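Search for a topic

Does a Hospital Cart Really Need All Those Drawers?

By Orysia Koval

People will tell you that a hospital cart is a marvel of organization. Maybe. I've seen plenty of kitchen drawers that were supposed to be organized too, and you can guess what they looked like by March.

So let's check. What is a medical cart good for, and which of the claims about it hold up?

Claim 1: It saves steps

This one I believe. A nurse who needs a bandage could walk to the supply room and back, which at one clinic I visited was 60 steps each way. Do that 25 times in a shift and your feet will complain. A cart has wheels, so the supplies come along.

Claim 2: The lock keeps everything safe

Hmm. A lock is only as good as the person holding the key. Medicines can be dangerous if the wrong person takes them, and some pills look a lot like candy. That is why many carts have a drawer that locks. But if the key is sitting in the lock, anyone can turn it! Ivan Yatsenko, a nurse for many years, told me he keeps his on a cord around his neck. "A key in a lock is a doorknob," he said.

Look for the key at the right end of the top drawer. Then look into the open drawer — a few small packages near the back and the left side, and a lot of bare white bottom.
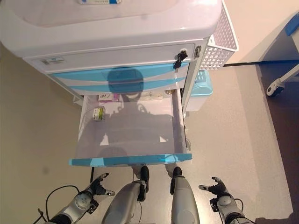 Claim 3: More drawers means more order

I doubt it. A drawer doesn't tidy itself. Somebody has to decide what goes in it, and then everybody else has to put things back in the same spot. A drawer that is mostly empty can be easier to use than a stuffed one, because you can see what you have.

Smooth plastic helps in another way. Germs are too small to see, and crumbs and dust like to hide in cracks. A smooth top can be wiped quickly. It still has to be wiped, though — shiny doesn't mean clean.

Try it yourself

Pick your messiest drawer at home. Take everything out and put back only what you used this month. Ask someone else to find the scissors. Did it work? Check again in two weeks before you believe it.

220 shares | 25 comments

Get new explainers by email. You can unsubscribe at any time.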